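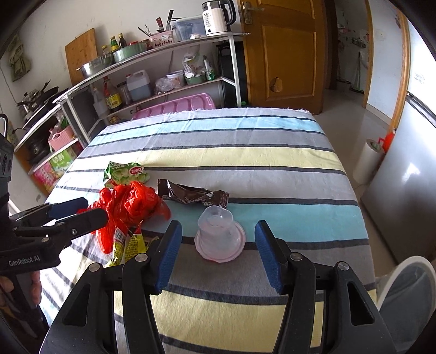
*Gripper open at the upside-down cup, second one over by the red bag*

**weranberg_jo:** Clearing wrappers off a table, two hand-held grippers, 14 demos so far. Do I keep the takes where I paused before closing on the cup?

**torvey12:** Drop them. The policy learns the pause and sits there.

**pkettle:** Disagree. I kept mine and trimmed the dead time – worked fine with 870 demos.

**torvey12:** With 870, sure. With 14 I'd redo them.

**weranberg_jo:** Redoing two tonight then. Striped cloth stays on?

**pkettle:** Leave it on for now. Swap it once the cup grasp is reliable.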